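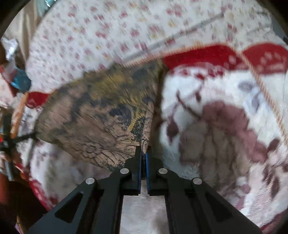

Guides > Hand-held gripper > Recording pick-ups on soft surfaces

Most of our failed grasps at Stonau came from beds and sofas, so this page covers how to record examples there. Keep each take to one object and one pick-up. Start with the fingers empty and pointing at the target, as with the piece of stained wood on the bedding, and keep both blue pads in view from the first moment. Patterned covers are welcome. A floral quilt next to a paw-print fleece gives the model plenty of background to learn to ignore.

Before you start

Wipe the pads and open and close the fingers 3 times. Check that the lens is clean.

Recording a take

1. Press record and hold still for a moment.
2. Move in slowly. Fast sweeps blur the fabric, and Plimach loses tracking when that happens.
3. Close on the object, lift it clear of the cover and hold.
4. Put it down somewhere else on the bed — not in the same spot — and stop recording.

Do 50 takes per object, then change the covers or move to another room. A full set is 300 takes over 6 objects. Keep the missed grasps too, but tag them "miss" when you upload. Doaa Kamel checks new sets in the afternoon and will send back any with untagged misses.

Contact: Tharindu Barua, data collection | © Stonau | Back to top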